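Mobilier de travail - Tables de préparation et de conditionnement

Table Flavovier, plateau blanc rectangulaire

Référence au catalogue : Flavovier 663
Fabricant : Le Goff, ateliers de Millier
Distribution et installation : agence de Casinville

Présentation

La table Flavovier est destinée aux salles d'essai, aux ateliers légers et aux postes de conditionnement dans lesquels un même plan de travail sert à plusieurs usages au cours de la journée. Elle est proposée aux établissements d'enseignement, aux services techniques des collectivités et aux entreprises qui souhaitent équiper une salle existante sans procéder à des travaux d'aménagement.

Le modèle a été retenu au catalogue à la suite d'une période d'utilisation conduite sous la responsabilité de M. Henok Mamo, chargé des équipements à l'agence de Casinville. Les observations recueillies à cette occasion ont conduit le fabricant à modifier le traitement de surface et à revoir la notice de montage.

Plateau

Le plateau est livré en une seule pièce, dans un coloris blanc uniquement. Les demandes portant sur d'autres teintes ne peuvent être satisfaites pour cette référence ; il convient dans ce cas de se reporter à la gamme supérieure. La surface est lisse et ne nécessite aucun traitement préalable à la mise en service.

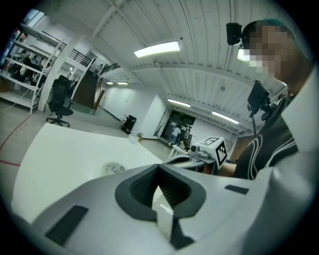
Le choix du blanc répond à une demande constante des utilisateurs, qui doivent pouvoir repérer rapidement les pièces et l'outillage déposés sur le poste. Sous l'éclairage fluorescent d'un plafonnier, un petit disque gris ou un boîtier à lentille sombre se détachent nettement sur le plateau, même lorsque celui-ci est encombré d'outils. Les marquages à motifs noirs et blancs y restent également bien distincts. Pour les locaux dont l'éclairage est plus faible, l'agence recommande l'ajout d'une rampe d'appoint, disponible séparément.

La longueur du plateau est de 1 000 mm. Les autres cotes figurent sur la fiche technique, transmise sur simple demande avec le plan d'implantation.

Passage de câbles

Un orifice rond est ménagé dans le plateau, à proximité d'un bord. Il permet de faire descendre les cordons d'alimentation vers le sol et d'éviter leur présence sur la surface utile. L'orientation de la table doit être arrêtée avant la mise en place, de sorte que l'orifice se trouve du côté des prises murales. Un obturateur peut être commandé en complément.

Implantation dans la salle

La table peut être disposée contre une cloison ou au centre de la pièce. Dans cette seconde configuration, il est conseillé de matérialiser l'emplacement au sol par une bande adhésive de couleur - le rouge est le plus lisible sur un revêtement gris - afin que le poste retrouve sa position après chaque nettoyage. La bande doit être posée sur un sol sec et dégraissé.

Les multiprises et leurs cordons seront tenus à l'écart des zones de passage. L'utilisation de sièges à roulettes autour du poste est admise, à condition que les câbles soient regroupés sous goulotte. Le rangement du petit matériel relève de préférence d'une étagère métallique placée en périphérie, le plateau devant rester disponible pour le travail en cours.

Usages recommandés

- Préparation et fermeture de colis de petit format.

- Tri et contrôle visuel de pièces.

- 

- Manipulation de fournitures courantes, telles qu'un rouleau d'adhésif d'emballage transparent, l'opérateur se tenant debout et travaillant des deux mains au bord du plateau.

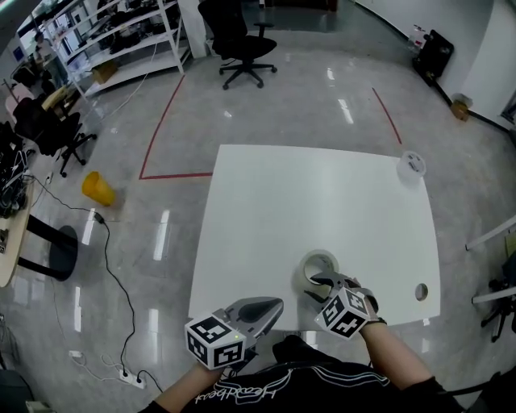

- Prise de notes et consultation de documents, avec un siège à hauteur réglable.

La table n'est pas prévue pour recevoir un étau, une perceuse ou tout appareil engendrant des vibrations prolongées. La découpe ou le perçage du plateau par l'utilisateur entraîne la perte de la garantie.

Entretien

Le nettoyage s'effectue au moyen d'un chiffon doux humidifié et d'un détergent neutre. Les résidus de colle laissés par les rubans adhésifs doivent être retirés sans grattoir métallique. Les produits abrasifs et les solvants chlorés sont proscrits. Un contrôle du serrage des fixations est à prévoir une fois par an, de préférence en août, pendant la fermeture des salles.

Livraison et garantie

La table est livrée démontée, sur palette. Le montage requiert la présence de 2 personnes. L'agence de Casinville peut assurer cette prestation dans le cadre d'une commande groupée ; elle fait alors l'objet d'une ligne distincte sur le devis. La garantie du fabricant est de 2 ans à compter de la réception, pièces comprises, hors usure normale de la surface.

Contact

Les demandes de devis et de fiche technique sont à adresser à Mme Yabsira Alemneh, service des équipements, agence de Casinville. Il est demandé de préciser la référence, la quantité souhaitée et les conditions d'accès au local - étage, largeur des portes, présence d'un monte-charge.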